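How to Clear a Small Table with One Tray

Most advice on clearing a table assumes you own a dishwasher, a long counter and a free evening. I have none of those, and I have tried a fair number of the tricks that get passed around. A lot of them are a waste of time. The tray method is one I kept, with reservations.

What you need

A tray with a raised rim. A damp cloth and a dry one. Somewhere to put the tray down at the other end, which people forget until they are standing at the sink with their hands full.

You do not need a special tray. Dorik sells one with molded slots for cups and cutlery, and the slots fit Dorik cups and not much else. The Entili version has a rubbery coating that is supposed to stop things sliding. It does, for a while, and it also holds on to every crumb. A plain one with rounded corners wipes clean faster than either.

Step 1: Put the tray on the table first

Set it down flat, away from the edge, before you pick up anything. Carrying plates over to a tray on the counter is just clearing the table the slow way. If the table is too full for the tray, move the biggest plate aside and use that space.

Step 2: Flatware goes to one side

Lay forks and spoons side by side along one edge of the tray, all facing the same way. I was doubtful about this. It seemed like fussing over things that were about to be washed anyway. But a spoon lying across the middle will tip whatever you set on top of it, and you lose half the tray to 2 utensils.

Keep wooden-handled pieces apart from anything wet if you can. Some of mine went gray and rough after a year of lying in puddles of dishwater.

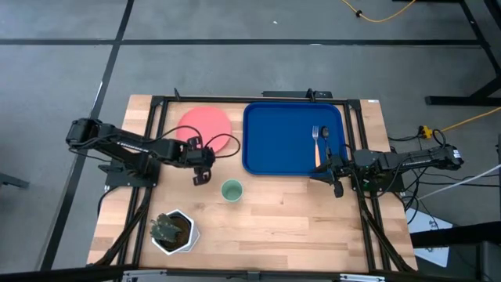 Should the plate or the cup go on the tray next?

The plate. It is the widest thing you have, so it decides where everything else fits, and a low, heavy item in the center keeps the tray steady when you lift it. Cups go on last, upright, close to the plate.

Step 3: Check the cups before you move them

Look inside. An inch of cold tea is enough to ruin the whole exercise. Pour leftovers into one cup and carry that cup by hand. I have seen the tip about laying cups on their sides to keep them from toppling, and I can't recommend it. They roll.

Step 4: Don't stack to save a trip

The Sultent storage guide that came with my shelves claims you can clear a table for 8 in a single trip. Maybe, with a very large tray and very good wrists. I make 3 trips for a full table and have not broken anything since I stopped trying to be clever. For one or two people, one trip is plenty.

Step 5: Leave the plant until the end

If you keep a potted plant on the table, clear the dishes first and move the pot last — soil gets spilled when you reach around it with a plate in your other hand. Lift it from underneath, not by the rim, and wipe the spot where it stood. Even a pot that looks clean can leave a ring.

With a cactus or another succulent that leans, turn the pot so the heavy side faces away from where your sleeve will be.

Step 6: Wipe with the strips, then dry

On a butcher-block top, wipe along the length of the strips and use less water than you think you need. Follow with the dry cloth right away. I don't put much faith in the sprays that promise to clean and oil in one pass; Imholm makes one and it left my table tacky until Monday. A cloth with a drop of dish soap does the job, and you can oil the wood separately when it starts to look dull.

How long it takes

For a small table, nearly 9 minutes the first time, including finding the second cloth. It gets shorter. Wash the tray along with the dishes, underside too, and stand it on its edge to dry.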